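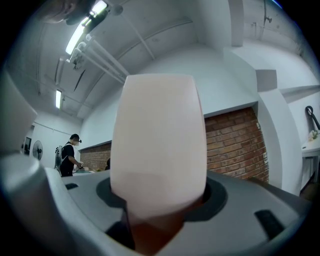 Pale pink cup, lighter towards the rim.

Gralo Household Wording List
README, release 3
Maintained by Eluned Wogan
Last revised January 3, 2021

Summary

Gralo is a plain text list of the words people use for ordinary things kept in the home: cups, boxes, pots, cloths, tools, small furniture. Each entry gives one headword, the other names recorded for the same thing, and a short note on where the names differ in meaning. It was put together for catalogue work, where the same item may be entered as "beaker", "tumbler" or "mug" by different staff.

The list holds 3000 entries. Of these, 300 carry a regional note. The rest are treated as general British usage.

Sources

Entries come from two places. The first is the Elamska card index, typed up by hand from paper slips. The second is the Karppinen postal survey, in which people were asked to write down what they called each item on a printed sheet. The slips were undated in many cases and the date field has been left blank for those. No dates were guessed.

Survey replies were entered as written, including spelling. A corrected form was added in a separate column. Where a reply could not be read, the row was dropped.

Files

entries.txt: one entry per line, tab separated
regions.txt: region codes and their full names
notes.txt: longer notes, keyed by entry number
changes.txt: changes since release 1

All files are UTF-8 with Unix line endings. There is no header row in entries.txt. Columns, in order: entry number, headword, variants (separated by semicolons), corrected forms, group, region code, source code, date.

Groups

Every entry belongs to one of 40 groups. Groups are based on use, so "plant pot" is in GARDEN and "cooking pot" is in KITCHEN, although both have "pot" as a variant. An entry cannot belong to two groups. Where a thing has two common uses it has two entries, and the numbers are cross-referenced in notes.txt.

The group STORAGE gave the most trouble. "Box", "carton", "case" and "packet" overlap heavily in the survey replies, and many people used "box" for all four. In release 2 these were merged under "box". They have been split again, with "carton" kept for folded card and "case" for anything with a hinged lid or a handle.

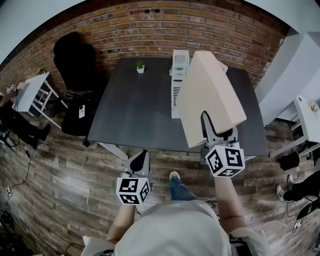

Large cream-coloured box held over a table, with a potted succulent on the far side.

Known problems

Colour words are inconsistent. "Cream", "beige" and "buff" appear in the variants column where they were written as part of the name, and they should not be relied on.

Plurals are mixed. "Scales" and "scissors" are listed as plural headwords, but "tong" was entered in the singular on the Elamska slips and has not been changed.

Region codes 17 and 22 were swapped in release 1. Anyone still using that release should replace regions.txt.

Trade names were removed except where they have become the everyday word. The decision was made entry by entry and some will disagree with it.

Use

The Vikine loader reads entries.txt directly, provided the semicolon option is set. Other tools may need the variants column split first. Sort on entry number before comparing releases, as line order is not kept between them.

The list may be copied and changed freely. Please keep this file with it and record any changes in changes.txt.

Corrections

Send the entry number, the present wording and the proposed wording. New variants need a place and, if possible, the rough age of the speaker. Requests for new groups are held over until the next release, planned for March.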